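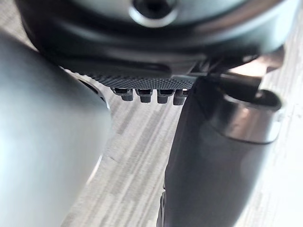 Wrist camera view, both fingers in shot and nothing held between them.

Tips for fitting and looking after a home-built gripper

Last updated 10/01/2025

These are my notes from putting a two-finger gripper on the Waltik arm. Most of it was done at the Belluvberg workshop on Saturday mornings and the rest at home in the living room. They are in the order I wrote them down. If you are working from the Araújo plans the bolt sizes will be different, but the rest should carry over.

Before you pick up a spanner

Unplug the supply at the wall. Switching off at the controller leaves the motors live on mine, and a finger can close on your thumb while you are reaching for a washer.

Put a tea towel under the wrist. Small bolts go a long way on a hard surface. On carpet they stay where they land, but good luck seeing a black one.

Use a muffin tin for the parts, one cup for each stage. Work round it clockwise and put it all back the other way.

Fixings

Do all the bracket bolts up finger tight first, then go round again with the key. If you tighten the first one fully, the last one won't line up and you will end up filing a hole that was perfectly good.

Thread lock goes on the bracket bolts only. A drop on the end of a cocktail stick is enough. Keep it well off plastic, where the sort I use causes cracks.

After the first 20 open and close cycles, check every bolt again. I had two that had moved. They have been fine since, and I now look at them once a month when I do the dusting.

Knurled and textured strips

The crosshatched strip under the housing collects fluff like nothing else in the house. An old soft toothbrush, used dry, gets it out. Brush along one diagonal and then the other. Don't use washing-up liquid unless the strip is off the machine.

The little pegs below it want a cotton bud round the base, where dust settles in. Do them with the fingers wide open.

Lining up the fingers

Close the fingers slowly on a strip of paper and hold it up to a window. You want the same mark from both sides. If one side is faint, slacken the bracket, nudge it, and try a fresh strip. It took me most of an afternoon in June and a lot of paper.

Write your settings down when they work. My closed position is 71 and fully open is 308, in whatever units the Kindent controller uses. Yours will be different, but have them on a bit of masking tape on the side of the box and you won't have to find them twice.

Wipe the fingers with a damp cloth and let them dry before you pick up anything made of paper or card. Greasy fingers slip on card and leave marks on it as well.

Wrist camera

Fit the camera after the fingers, never before. I did it the other way round and had to take it off again to reach a bolt.

The fingers will take up a lot of the picture and look blurred. Don't try to focus on them. Put something small where the tips would meet, focus on that, and leave it alone.

Shiny parts throw bright spots back at the camera. Close a curtain before you start fiddling with the exposure – it is quicker and you can undo it.

Check the view from several wrist angles, including ones where the arm is turned out over the floor. You will pick up furniture, shoes and cables that you had stopped noticing. Move the shoes. Run the cables along the wall and tape them down.
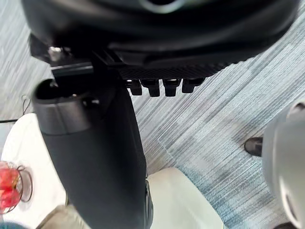 Running it in a room you also live in

Keep a clear patch of table for test picks and mark it out with masking tape. Low-tack tape comes off a painted top without lifting anything.

Start with soft things. A rolled sock is ideal, then a sponge, then an empty plastic cup. Leave fruit until you trust the closing force.

Set the speed low for the first session. Mine goes up to 1000 on the slider and I have never had it past a third of the way.

Park the arm with the fingers slightly open when you finish. Throw a pillowcase over it if it will be standing for more than a week.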